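Cheetham Help > Motion and handling > Calibration

Hasusska pick arm drifts along X after warm-up, paper strip check gives two different offsets

Asked by Orest Kobzar, Stustville. 3 replies

We run one Hasusska four-axis arm on a belt-driven X rail, with the Uso controller it was supplied with. It moves moulded caps from a chute to a tray. In September the rail belt was replaced and re-tensioned, and from then on the arm has placed the caps short in X once it has been running for a while. The tray is fixed with two dowels and does not move.

The controller reports no following error and no lost steps. Homing is by inductive switch at the motor end. I have cleaned the switch face and checked the gap with a feeler gauge.

To get something I can measure I am using paper strips. A strip is cut to 281 mm, given a hand-drawn reference at one top corner on the desk, then butted against a stop on the cell bed. The arm carries a board marker in a sprung holder and is sent to the same X position cold and again warm. I then measure from the reference to each mark with a steel rule and a loupe. Markers and other bits for the job live in a mesh pot on the desk next to the cell.
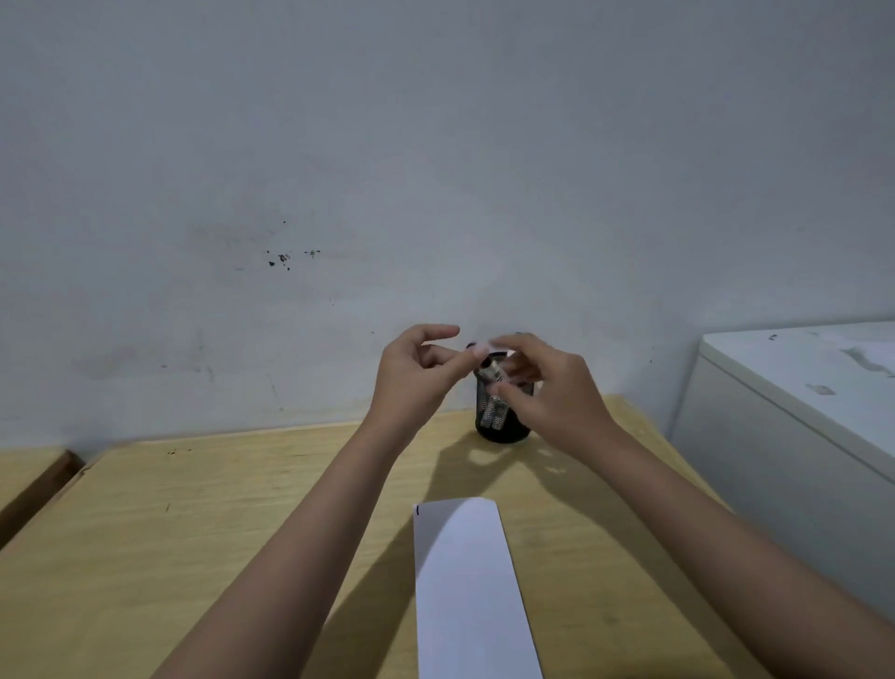

The cold reading repeats well. Over 7 homing cycles I can't separate the marks. The warm reading is where I get two answers. If I home again before the warm mark, the error is 0.4 mm. If I don't re-home, it is 1.1 mm. Both are short, towards the motor. I expected re-homing to remove all of it or none of it.

Reference marks are made by hand in two colours, red and then blue, side by side at the top of the strip. Red is the datum for the cold mark and blue for the warm one. I hold the strip down with the left hand while drawing, as it creeps otherwise. 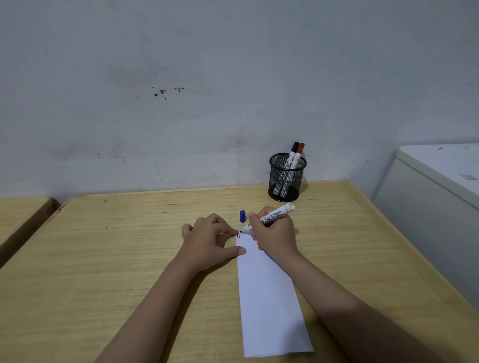

Things already tried:
- Belt tension set again with the frequency method, at the value on the sheet that came with the belt.
- Pulley grub screws checked. Both tight, both on the flat.
- Acceleration on X halved. No change to either reading.
- Carriage wheels adjusted. Slight improvement in feel, no change on paper.

The steps-per-mm value in the Uso was not touched after the belt change. The old belt came off at 921 hours on the controller's counter. I did not keep it, so I can't compare the pitch.

Is the 0.4 mm a scale error and the remainder a homing error, or am I reading too much into marks made with a felt tip? I can put a finer pen in the holder, but the spring is set for the weight of the marker and I would need to make a sleeve.

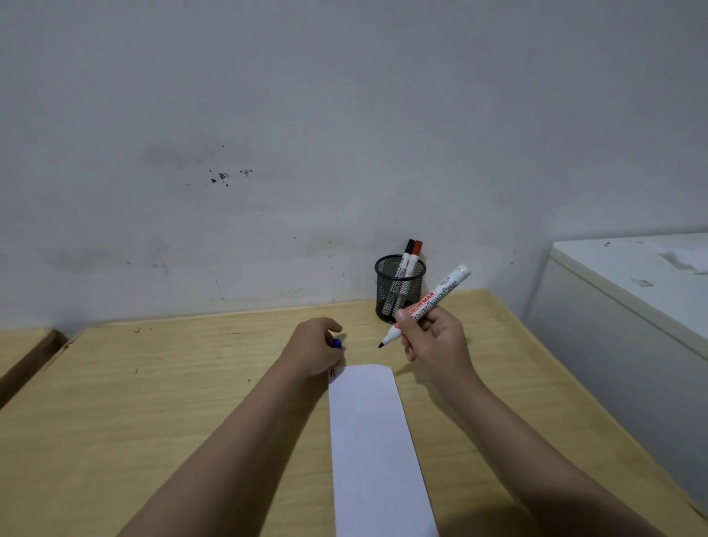
Kalkidan Alemayehu replied:

You are probably right that there are two errors. Separate them before you change anything in the Uso.

1. Put a reference on each end of the strip, both drawn with the same pen. At present you have one end only, so you can't tell an offset from a scale error. An offset shifts both ends equally. A scale error grows with distance from home.
2. Use one colour for the datum. Two strokes side by side are two datums, and a bullet tip is over a millimetre wide. Your 0.4 mm is well inside that unless you always measure to the same edge of the stroke. Draw one line against a square and measure to its left edge each time.
3. Let the arm make both marks on one strip without lifting the strip off the bed. Offset the warm mark a few millimetres in Y so they don't overlap. Then the gap between the marks in X is your drift and the hand-drawn line drops out of that measurement.
4. Take the cold mark, run the normal cycle for an hour, take a warm mark without homing, then home and take a third. Write the order on the strip.

With the figures you give, re-homing recovers 0.7 mm. That part is slip or missed steps between homes, or a motor pulley turning on its shaft. The Uso counts the pulses it sends and has no encoder on X, so it will not report following error there whatever happens. Draw a line across pulley and shaft with the same marker and look at it after the hour. A grub screw can feel tight and still be bottomed on a burr.

What is left after homing is more likely the switch. Inductive switches move their trip point with temperature and yours sits at the motor end. Put a thermocouple on the bracket. If it goes much above 40 degrees, fit a spacer between motor plate and bracket, then repeat step 4.

Leave the pen as it is until you have done step 3. You don't need the sleeve to see 0.7 mm.

Anonymous replied:

had the same after a belt change, it was the belt. tighten it more

Orest Kobzar replied:

Tension is at the sheet value and I don't want to load the motor bearing further. I did steps 3 and 4 today. The line across pulley and shaft had opened by nearly a millimetre at the rim. There was a burr under the second grub screw, now filed off, screw refitted with threadlock. Drift without homing is down to 0.4 mm and re-homing makes no difference to it.

Bracket temperature still to do. I have a thermocouple but the lead is too short to reach past the cable chain.

Kalkidan Alemayehu replied:

Tape it to the motor plate instead and take the reading there, it will be close enough to show the trend. Also draw that second reference at the far end before you close this. You haven't ruled out scale yet, and at full travel it may be larger than where you are measuring.

Found useful by 97 readers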